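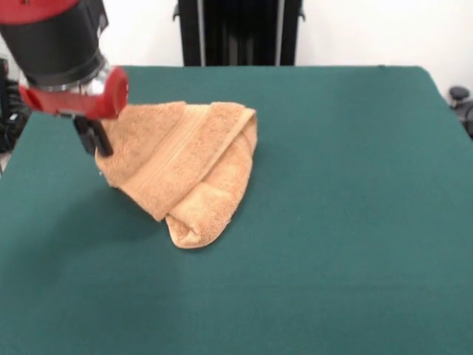 コラム|工房のひとりごと

2022年6月27日

タオルを畳むロボットなんて、自分で畳んだほうが早いじゃない。共同工房のTrudlowでそう言われるたび、私は「まあねえ」と笑ってごまかしてきました。でも今日はちょっと言い返したい!

うちのアームの相手は、ずっとタオルです。箱や積み木なら、つかむ場所を一度決めればだいたい済む。ところがタオルは、置くたびに形が違うんですよね。角をつまんだつもりが、下の折り返しまで一緒に挟んでいたりする。パイル地はふわふわで、どこまでが一枚なのか、私の目でも怪しいくらいです。台に緑のフェルトを張ったのも、つるつるの天板だと布が逃げて腹が立ったからで(張り替えに丸一日つぶしました)、赤い爪の台座も2回作り直しています。

記録ノートの試行番号は、先週で1527になりました。隣の机のMuchen Luoさんには「100回で飽きると思ってた」と言われましたが、私も400のあたりで一度やめかけたんです。続いたのは、失敗の中身が毎回ちょっとずつ違って、見ていて飽きないから。早く畳みたいだけなら、とっくに手で畳んでますって。

家庭や町の工房で作る機械に、いちいち「元が取れるのか」と聞くのは、そろそろやめませんか。編み物をしている人に、セーターは買ったほうが安いよとは言わないでしょう。布の端っこ一つつまむのに何か月も悩む、そういう時間の使い方があっていいと私は思うんです。11月の公開日までには、せめて半分に折るところをお見せしたいなあ。見に来た人には、できれば「早いの?」以外のことを聞いてほしいです。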